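Music > Live > Threads

Gifty Quansah, January 2018

1/ I want to tell what happened with the Drudico show last night, because many people are asking me and the story in the comments is not correct.

2/ The ticket was $60. The poster said "full band, doors at nine." Kwabena Quartey and I arrived early and the line was already long, past the pharmacy.

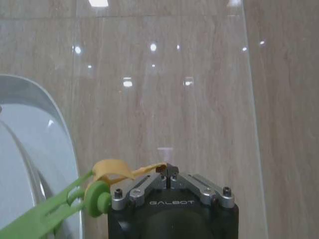
3/ At eleven there was still only the DJ. He played the same Skinitia song three times. People were polite the first two times.

4/ Then the promoter, Obed Arthur, came to the microphone and said the band was "very close." He did not say close to what.
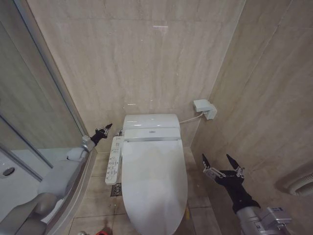 What time did Drudico come on stage?
At ten minutes before one. The singer came with a laptop and one drummer, without the rest of the band.

5/ They played four songs. I must be fair, the second one was beautiful, and the drummer worked very hard. But the room holds 660 people and I think half of them had gone home by then.

6/ After the fourth song he said thank you, he loves this city, and the lights came on. We stood there with our coats in our hands.

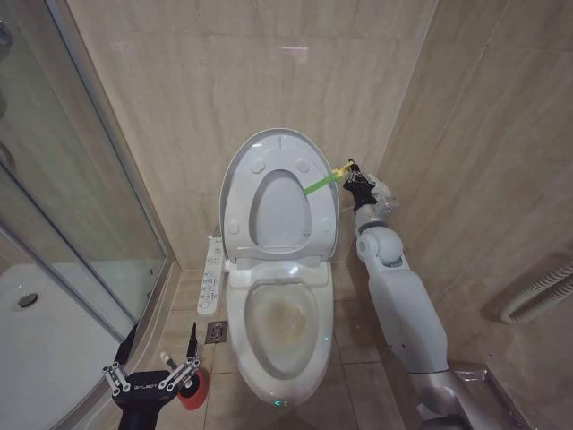
Toilet with the lid and seat up.

7/ Dede Opoku asked at the box office for her money. They gave her a paper with an email address. Kwadwo Gyamfi wrote to this address already and it came back to him.

8/ This morning the Akley club posted that each ticket holder will get 50 percent back. The post has 1000 replies and most are not kind.

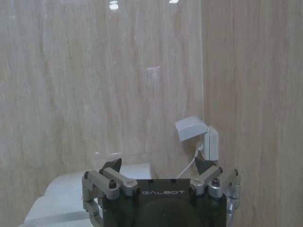 9/ I kept my ticket and I took a photo of the poster, the part with "full band." If you were there, please keep yours also and don't throw away the wristband.

10/ The next date is in May, in the same room. Kwabena says he will go again. I will wait until someone sends me a video of the bass player.

We use cookies to remember your settings. Accept | Manage

Contact | Copyright | Back to top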